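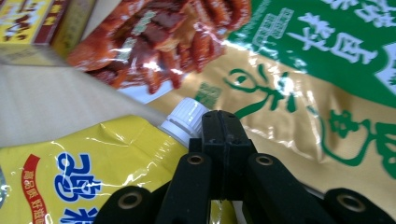 Temps de lecture : 6 minutes

Opinion

Une plainte classée mérite au moins une lettre lisible

Publié le 17 mars 2021

En septembre dernier, les caves de la résidence Väisänen, à Vonville, ont été visitées pendant la nuit. Les portes ont été forcées au pied-de-biche ou à quelque chose d'approchant, les cadenas jetés dans le couloir. Des vélos ont disparu, des outils, deux poussettes, des cartons dont le contenu n'avait de valeur que pour leurs propriétaires. Personne n'a été blessé. Le journal local y a consacré un entrefilet de six lignes, entre un accident de scooter et la fermeture provisoire de la piscine.

J'habite cette résidence. J'ai perdu un vélo et une caisse à outils. Je le précise pour que le lecteur sache d'où je parle, et je ne reviendrai pas sur mon cas au-delà du nécessaire.

Le matin même, plusieurs voisins ont composé le 17. On leur a répondu qu'une patrouille passerait dans la journée et qu'il fallait ne toucher à rien. La patrouille est passée en fin d'après-midi. Entre-temps, des habitants avaient refermé les portes comme ils pouvaient, ramassé les cadenas et balayé. Les agents ont pris quelques notes, ont été polis, et ont conseillé à chacun d'aller déposer plainte au commissariat. La plupart l'ont fait. Certains y ont renoncé après avoir vu la file d'attente et n'y sont jamais retournés.

Ceux qui ont déposé plainte ont reçu, plusieurs mois plus tard, un avis de classement sans suite. La feuille tient en quelques phrases. Elle dit que l'auteur des faits n'a pas été identifié. Elle mentionne un article de code et une possibilité de recours. Elle ne dit pas ce qui a été fait pour chercher cet auteur. Une voisine m'a demandé si cela signifiait que l'assurance ne paierait pas. Une autre a cru qu'on mettait sa parole en doute. Un troisième l'a jetée.

Je voudrais défendre ici une idée modeste. On peut classer une affaire de caves. Il faut même le faire dans beaucoup de cas. Mais l'institution doit à la personne qui a porté plainte une explication en français courant, avec la liste des actes accomplis, même si cette liste est courte.

L'objection des moyens

On me répondra que les enquêteurs ont autre chose à faire. Je le crois volontiers. Selon le bilan présenté l'hiver dernier en réunion publique, le commissariat de Vonville a enregistré 1718 plaintes en un an, tous faits confondus. Parmi elles, 115 concernaient des caves, des garages ou des locaux à vélos. Le service compte des violences conjugales, des agressions, des escroqueries qui vident le compte d'un retraité en une matinée. Si j'étais chargé de répartir le travail, je mettrais aussi les vélos en bas de la pile.

L'argument vaut pour l'enquête. Il vaut beaucoup moins pour la lettre. Remplir un formulaire à cases, où l'on coche « constatations sur place », « relevé de traces », « demande d'images », « enquête de voisinage », prend quelques minutes à l'agent qui a le dossier sous les yeux. Les renseignements y figurent déjà, ou bien ils n'y figurent pas, et dans ce second cas la victime a le droit de le savoir.

Il y a d'ailleurs un coût à ne rien expliquer. Les gens rappellent. Ils se présentent à l'accueil, ils demandent où en est le dossier, ils écrivent au maire, qui n'y peut rien et qui transmet. Tout ce courrier occupe des fonctionnaires. Je n'ai aucun chiffre à avancer sur ce point et je doute que quelqu'un en ait un, mais il suffit de passer une matinée sur les bancs du commissariat pour entendre la même question revenir à chaque guichet.

Ce que le silence fabrique

Le plus gênant est ailleurs. Quand une plainte disparaît sans explication, les victimes cessent d'en déposer. Dans notre résidence, une deuxième série de vols a eu lieu pendant l'hiver, plus limitée. À ma connaissance, un seul habitant s'est déplacé. Les autres ont haussé les épaules. Sur le papier, la délinquance a donc baissé dans notre rue.

Je ne soupçonne personne d'avoir voulu ce résultat. Il n'empêche que les chiffres servent ensuite à décider où l'on envoie les patrouilles, où l'on pose de l'éclairage, quel quartier est signalé comme prioritaire. Un immeuble qui ne se plaint plus est un immeuble tranquille aux yeux de l'administration. Ses habitants, eux, savent à quoi s'en tenir, et ils s'organisent autrement.

À Vonville, cela a pris la forme d'un contrat. Le syndic a fait venir un commercial de la société Trernico, qui vend des rondes de nuit et des alarmes reliées à un standard. L'assemblée générale a voté pour, à une courte majorité. La dépense est répartie entre tous, y compris ceux qui n'ont pas de cave. J'ai voté contre, sans grande conviction. Il me paraissait difficile de dire à des gens qui avaient été volés deux fois qu'ils devaient attendre encore.

Les agents de Trernico font leur travail correctement. Ils passent, ils badgent, ils repartent. Leur rapport mensuel est affiché dans le hall, avec l'heure de chaque passage et l'état de chaque porte. Ce rapport ne contient presque rien, et il est lu par tout le monde. On en discute devant les boîtes aux lettres. Une entreprise privée a compris qu'il fallait rendre compte de ce qu'elle faisait, y compris les nuits où il ne se passe rien. Je ne vois pas pourquoi un service public ne pourrait pas en faire autant à l'égard de ceux qui le sollicitent.

Les rumeurs comblent le vide

Faute d'information, chacun a trouvé son coupable. On a d'abord accusé les ouvriers qui refaisaient la façade. Puis les jeunes qui se retrouvent le soir devant le bar Skornetti, à l'angle de la rue. Puis un ancien locataire parti fâché. Des messages ont circulé sur le groupe de la résidence, avec des prénoms, et dans un cas avec la photo d'une plaque d'immatriculation. Le patron du Skornetti a fini par venir s'expliquer dans le hall, ce qu'il n'avait pas à faire.

Aucun de ces soupçons ne reposait sur un élément sérieux. Une lettre indiquant que les images de la rue avaient été demandées et qu'elles étaient inexploitables, ou qu'elles n'avaient pas été demandées du tout, n'aurait pas suffi à calmer tout le monde. Elle aurait donné un point d'appui à ceux qui essayaient de raisonner les autres. Nous n'en avions aucun.

J'entends aussi l'objection du secret de l'enquête. Elle est fondée tant que l'enquête est en cours. Une fois l'affaire classée faute d'auteur identifié, on peut comprendre que certains détails restent réservés, par exemple lorsqu'un rapprochement avec d'autres vols est à l'étude. Dire qu'une patrouille est venue et qu'aucune trace n'a été relevée ne compromet rien. Les voleurs de caves savent très bien s'ils portaient des gants.

Ce qu'il faudrait changer

Ma demande tient en peu de choses. D'abord, que l'avis de classement soit accompagné d'une page, toujours la même, qui énumère les actes possibles et indique lesquels ont été faits. Ensuite, que cette page précise en toutes lettres que le classement ne remet pas en cause la parole du plaignant et que le récépissé de plainte reste valable auprès de l'assureur. Il faudrait aussi un numéro ou une adresse où poser une question, avec quelqu'un au bout, ne serait-ce qu'une demi-journée par semaine. Enfin, le délai devrait être annoncé dès le dépôt. Attendre des mois est supportable quand on sait qu'il faudra attendre des mois.

On pourrait commencer par un essai local, limité aux vols sans violence. Le conseil municipal de Vonville n'a pas autorité sur le parquet, mais il finance déjà une permanence d'aide aux victimes deux matinées par semaine, au rez-de-chaussée de la mairie annexe. Cette permanence pourrait servir de relais et aider les gens à lire ce qu'ils reçoivent. J'y suis allé avec ma feuille. La personne qui m'a reçu l'a déchiffrée en moins de temps qu'il ne m'en avait fallu pour trouver la porte, et elle m'a appris que j'avais encore la possibilité de former un recours. Je ne l'ai pas formé. Mon vélo ne sera pas retrouvé et je ne tiens pas à mobiliser un magistrat pour lui.

J'aurais simplement aimé savoir ce qui avait été tenté. Plusieurs de mes voisins disent la même chose, y compris ceux qui ont perdu davantage que moi. La prochaine réunion publique sur la sécurité doit se tenir quand les règles sanitaires le permettront. J'y poserai la question, et j'apporterai un modèle de page déjà rempli, avec les cases.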